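Storage box with window lid

A window-lid box is a small household container with an opaque plastic body and a see-through panel set into the top. It is used on desks, kitchen counters and workbenches for things that are picked up and put back several times a day, such as clips, batteries, tea bags or sewing supplies. The type is also sold as a viewing box or, in older catalogs, a peep-top box.

Construction

The body is usually molded in one piece. Walls are made thick at the corners, where a dropped box is most likely to crack, and the corners are rounded so that the part comes cleanly out of the mold. Many boxes have a flange or ledge along one side – this may serve as a finger grip, a stop for the lid or a rest for a second box.

The panel is either clear or tinted. Smoky gray became common because it hides scratches and dust better than clear plastic while still showing whether the box is full. Tinted panels also cut down glare under a desk lamp. Panels are glued, snapped or welded into the rim. Glued panels tend to loosen after repeated washing in hot water.

Color

Bright bodies are preferred in shared workspaces, where a box is easily lost among papers. Yellow, red and blue are the usual choices. The Hurnunex range was offered in 4 colors and 6 sizes, with yellow kept for the desk series. Costis, a later maker, used white bodies only and relied on colored labels.

History

Early versions were made in Lostton by the Akgül workshop, which had previously produced lids for food tins. The designer Serpil Toprak replaced the workshop's hinged metal cover with a framed plastic panel. Her pattern, listed as No. 229, was sold in sets of 2 and remained in the catalog after the workshop closed its tin department.

Care

Boxes are washed by hand with mild soap and dried with a soft cloth. Abrasive pads dull the panel, and solvents can cloud it – alcohol wipes included.
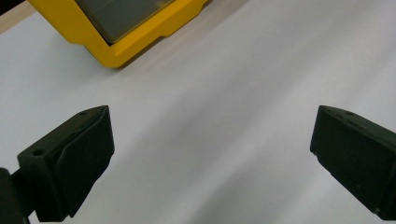 Yellow plastic container with a smoky gray translucent panel, on a white tabletop.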